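The Candy Drawer, Revisited
7 January 2021 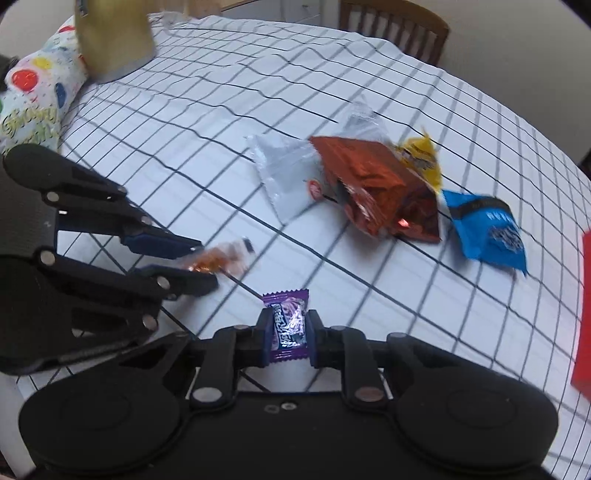 How long does hard candy keep? Longer than my resolutions, so long as the wrapper is sealed and the drawer stays cool.

I have been sorting ours on the grid tablecloth, purple wrappers to one side, clear ones to the other. Most of it dates from June, when I bought a 100-piece bag at Dosstead for a party that drew three guests, one of them diabetic. The purple ones taste like soap with ambitions. I'm keeping them anyway.

The clear ones go in the Rosetti tin, which had 65 buttons in it until this morning. The buttons are in a mug for now.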